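How to Compare Two Grippers in Simulation Before You Buy

By Ynyr Prothero

This page covers a simple way to compare two parallel grippers on a simulated arm. It assumes you already have a simulator running with an arm model loaded and a working pick script. In my case the two grippers were the Samwood and the Reser, and the controller was Kulmont. The steps are the same for other makes.

What you need

A model of each gripper with correct finger geometry and mass. Check the mass against the data sheet. The Reser model I downloaded had it in the wrong units.

A wrist camera and one fixed camera.

A table scene with objects of different shapes. I use the Hopkin object pack.

Step 1. Fix the scene

Save the object positions to a file and load the same file for every run. If you let the simulator place objects at random, use the same seeds for both grippers. Set friction once and leave it alone. Mine was left at the pack default for all objects.

Step 2. Set the tool offset

Each gripper has its own distance from the flange to the fingertips. Enter it in the controller before anything else. With the wrong offset the fingers will close above the object or run into the table, and you will be comparing your own typing error. The Reser is 9 mm longer than the Samwood, so I keep two tool files and switch between them.

Step 3. Match the closing force

Set both grippers to the same force at the fingertips. Matching the motor command is not enough, as the linkages have different ratios. Close each gripper on a rigid block and read the contact force, then adjust until the two readings agree.

Step 4. Run the picks

Do 38 attempts with each gripper. Log the target name, the approach angle, the finger width at contact and whether the object was still held after the lift. Use 4 approach angles and keep them in the same order for both.

Save a still from each camera whenever the fingers close. The wrist view is good for checking how the fingers meet the object. The fixed view is better for checking how much room the arm has near tall items such as pots.

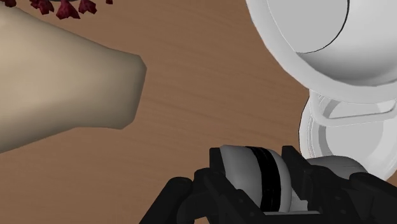
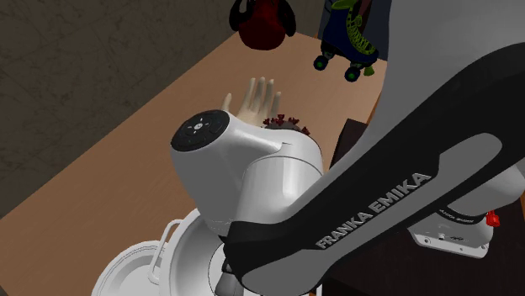
Step 5. Sort the failures

Put every failed pick into one of three groups: missed the object, slipped during the lift, or hit something else on the way in. The last group matters most on a crowded table. A gripper with wide outer links can have a very good hold and still be the wrong choice if it keeps touching the neighbors.

In my runs the Samwood held the object on 32 attempts. Most of its failures were collisions. The Reser slipped more often on rounded shapes but got into tight gaps with less trouble.

Step 6. Repeat with a changed layout

Move the objects apart, save a second scene file and run the whole set again. If the collision failures drop and the slips stay the same, your grouping in Step 5 was probably right. If both change, go back and check the tool offset.

Keep the logs from both layouts in one folder per gripper, along with the tool file and the force setting you used. You will need them if the model gets updated.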